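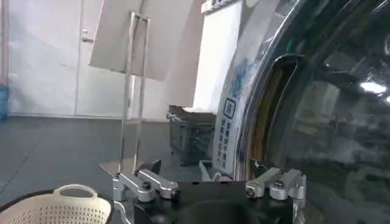

Every time clothes are washed, they lose a little of themselves. Threads rub against each other, the ends snap, and tiny pieces of cotton, wool or polyester leave with the water. Our class had read that these fibers end up in rivers, and we wanted to know if we could find them in ours, the Carkach, using equipment a school can afford. The big problem is size. The small round holes in a plastic basket like the cream-white one by the washing machine are handy when you are carrying wet things, but to a fiber thinner than a hair they are wide open doors. Catching something that small takes a very fine filter and a lot of patience, and we ended up loving both parts of the job!

Our question

Does the Carkach carry more textile fibers after it passes through Domow than before? We guessed that it would. We also guessed that most of the fibers would be brightly colored polyester from sports clothes, and we were wrong about that one.

Where we sampled

We picked four sites along the river. Site A is above the town, by the footbridge at Xolalpa meadow, where there are only fields and one farm. Site B is at the old mill wall in Domow. Site C is below the Nadero district, where most of the apartment buildings are. Site D is farther down, past the bend where the river gets wide and slow and the mud smells terrible after rain.

We went out on three sampling days, starting in December. Each time we filled two glass jars per site, holding them just under the surface with the mouth pointing upstream. All the jars were rinsed with filtered water beforehand and kept closed until the moment we used them. The second trip was the coldest. The handle of our sampling pole froze over, and half the group walked home with wet sleeves, but the samples from that day were the cleanest and easiest to read.

How we filtered and counted

Back in the lab we poured each jar through a paper filter with a hand pump, dried the paper in a covered dish and looked at it under a microscope. The paper has a grid printed on it, which saves you from losing your place. One person counted, a second person counted again without seeing the first number, and if the two were far apart a third person did it over.

Telling a fiber from a piece of plant took practice. Plant bits usually show cells or have uneven edges. A textile fiber keeps nearly the same width from end to end, and cotton often looks like a twisted ribbon. We sorted by color as well: clear or white, blue, black, red, and other.

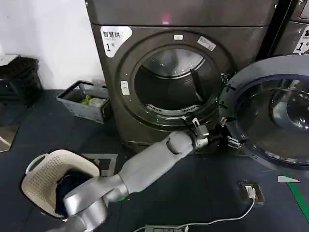 Before counting any river water, we trained on fibers that we already knew came from fabric, and lint was perfect for this. It is easy to collect and full of surprises under the lens. A dryer pulls air through tumbling clothes, so anything loose gets carried along until a screen stops it. On the front-loader labeled 智慧烘, number 1, there is a perforated grille along the lower edge of the drum opening, and that is the sort of place where it pays to look. One pinch of gray lint turned out to hold almost every color we had on our list - gray is just what you get when they are all mixed together. We spent a whole afternoon on it and made a set of reference drawings that stayed taped up next to the microscope for the rest of the project.

What we found

Over all the sites and trips we counted 2706 fibers. Only 423 of those came from Site A, above the town. Site C had the highest count on every trip. Site B and Site D were close to each other and swapped places once.

So our first guess held up: there were more fibers in and below the town. The colors were the real surprise. Clear and white fibers were the biggest group at every site, followed by blue. We think many of the blue ones could be from jeans, because they had the twisted ribbon look of cotton, but a school microscope can't prove what a fiber is made of. Red was rare enough that people called out when they found one.

Site D puzzled us. We expected it to be the highest, being last in line.

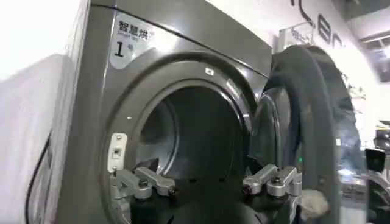
One idea is that the slow water there lets fibers sink into the mud before they reach our jars. To check, we would have to sample the mud too, and that means separating fibers from sand and rotten leaves. We tried it with one spoonful and got a dish of brown soup that nobody could count.

Problems and mistakes

Our own clothes were the worst source of error. On the first trip two of us wore fleece, and the blank sample (clean water carried along and opened at each site) came back with fleece-colored fibers in it. After that we wore smooth rain jackets outside and cotton lab coats inside, and we wiped the tables before every session. The blanks got much better but never reached zero. We did not subtract the blanks from the totals above, so all the numbers are a bit high.

We also had only three trips, all in the cold part of the year. Rain changes the river a lot, and we have no idea what a dry summer week would look like.

What we would do next

We would like to add a fifth site right below the treatment plant and go out once a month for a full year. We also want to try the mud again, using salt water to float the fibers off the sand. Another group has already asked to borrow the pump and the reference drawings, and we have started a page of tips for them, beginning with leaving the fleece at home.

Submitted by the river group, March 2019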